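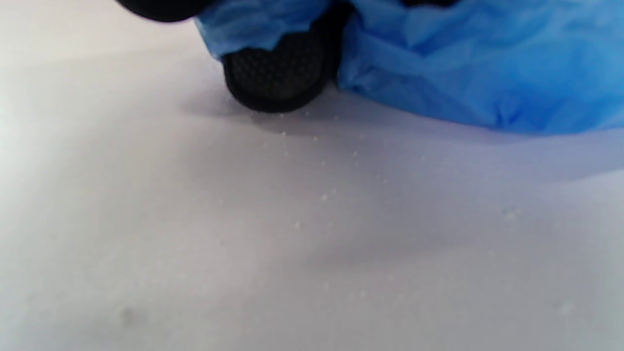 Relay chatters when it switches off a 12V pump, is a diode enough?

Posted by Flendton, Saturday, March 28, 2026

I have a small 12V relay board that switches a water pump. The coil is driven by a transistor and the pump has its own battery. When the pump turns off, the relay sometimes clicks on and off a few times before it settles. The microcontroller also resets now and then. There is a diode across the relay coil but nothing across the pump. The leads to the pump are two metres long. Do I need a second diode, or is the fault in the supply?

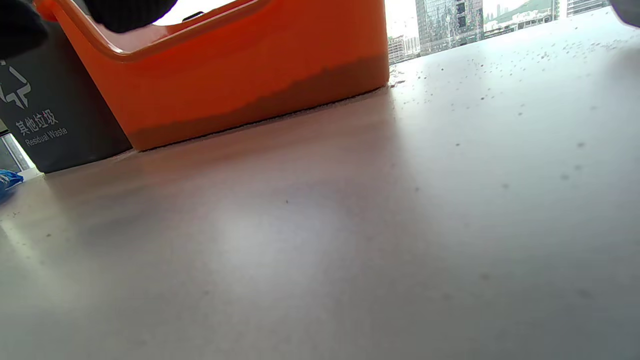

2 replies

Jesel

Put a diode across the pump. The one on the coil only deals with the coil. The pump motor is an inductive load as well, and when the contacts open you get a spike and usually a small arc.

Fit it at the pump end, with the stripe to the positive lead. This only works if the pump always runs in one direction. The diode should be rated for at least the full running current of the motor. 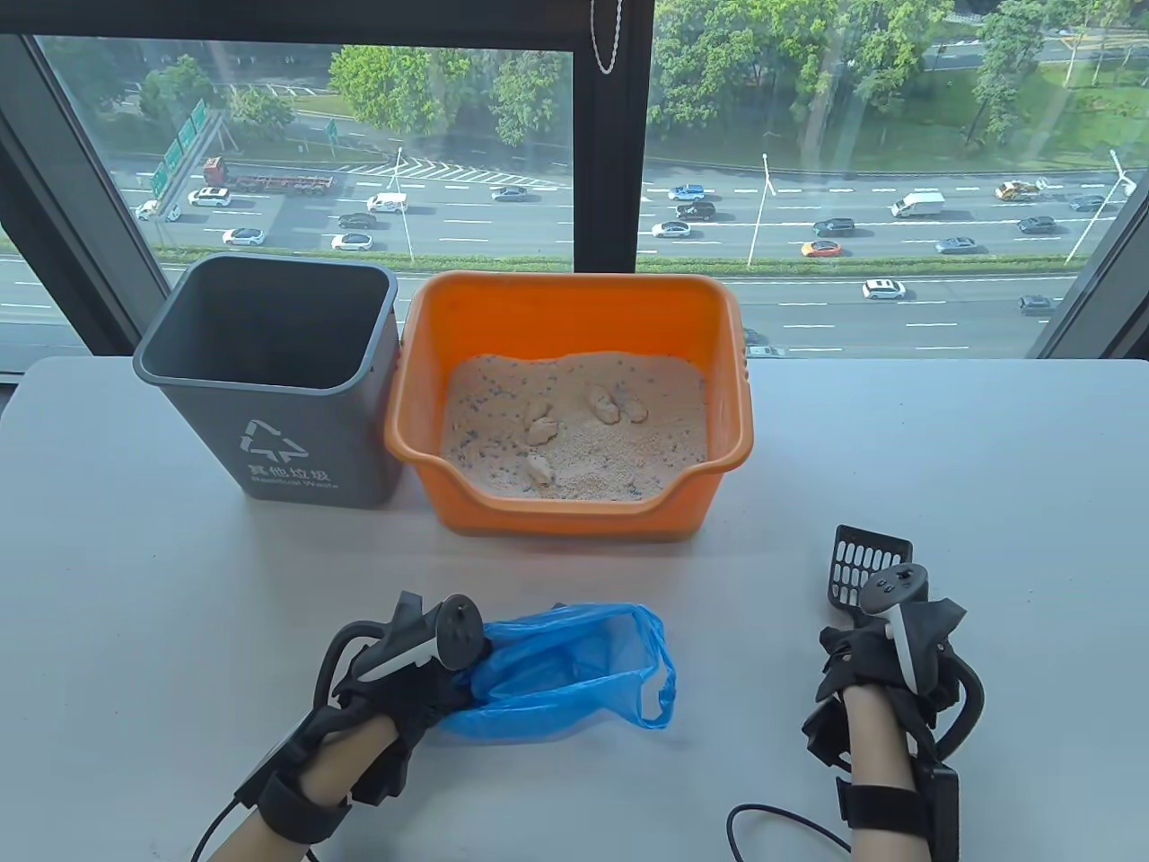

I would also add a 500 µF capacitor across the supply to the microcontroller, close to its pins. If the resets stop but the clicking carries on, look at the transistor drive. A base resistor that is too large leaves the relay only just held in, and any dip will let it go.

Keep the pump wires away from the signal wires. Mine ran side by side for 20 cm and that was enough to cause trouble.

Su

Had the same thing in February, new relay fixed it. Contacts were burnt.

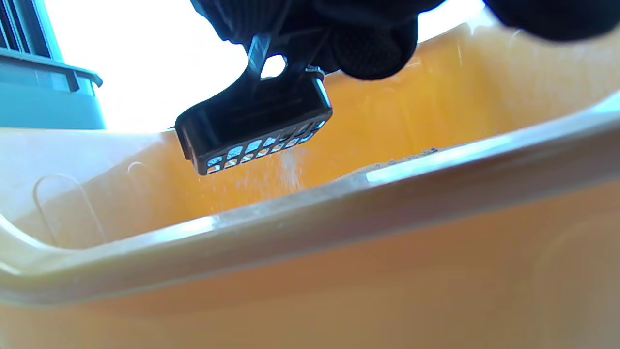 Can I use a resistor and capacitor across the contacts instead of a diode?

A snubber will cut down the arcing and it suits loads that run in both directions. For a DC pump that only turns one way, the diode is simpler and cheaper – you can fit both if the contacts still spark.

Viewed 2235 times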